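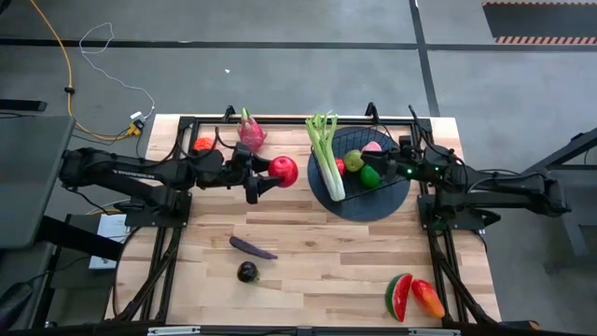

Who may lawfully record a public meeting on a college campus?

Any person who is entitled to attend the meeting may record it, provided that the recording does not interrupt the proceedings. The difficulty examined in this report lies in how that rule is explained to students, and in what happens when a student reporter is asked to stop.

Project Report: Press Access and Recording Rules at Jirkby College
Submitted for the Media Law and Practice Seminar
Friday, March 16, 2018

1. Purpose

The project reviewed the written rules that govern student reporters at open meetings of the college senate and its standing boards. It compared those rules with the practice reported by members of the two campus newsrooms, the weekly Dovari and the online service Rusance. The project did not consider private events, classrooms or residence halls, which are covered by separate rules.

2. Sources and method

The group read the student handbook, the senate bylaws and the visitor policy of the Tudose Building, where most open meetings are held. A short survey was sent to all 3873 enrolled students through the registrar's weekly notice. In addition, 14 student reporters completed a longer questionnaire on their own experience. Answers were collected without names. The survey was voluntary, and its results should not be read as the views of the whole student body.

3. Findings

The three documents do not agree. The bylaws permit audio and video recording at any open session. The handbook states that recording requires "prior notice" but does not say to whom notice must be given, or when. The visitor policy tells building staff to ask for written permission – a requirement that appears in neither of the other texts.

Of the student reporters who completed the questionnaire, eight had been asked to stop recording at an open meeting. Most complied and relied on handwritten notes. Those who objected were generally allowed to continue after a delay, in one case of up to 50 minutes, by which time the item they had come to cover had been decided.

Several respondents were unsure whether a press card changed their position. Under the bylaws it does not. The cards issued by the newsrooms identify the holder but carry no additional right of entry.

4. Recommendations

The group recommends that the handbook and the visitor policy be amended to follow the wording of the bylaws. A one-page statement of the rule should be posted outside each meeting room and given to building staff at the start of the term. Where a dispute arises, the presiding officer should rule on it before the next item is called – and the ruling should be entered in the minutes.

5. Remaining work

A draft of the statement will be sent to both newsrooms for comment in April. The questionnaire form and the relevant sections of the bylaws are attached as Appendices A and B.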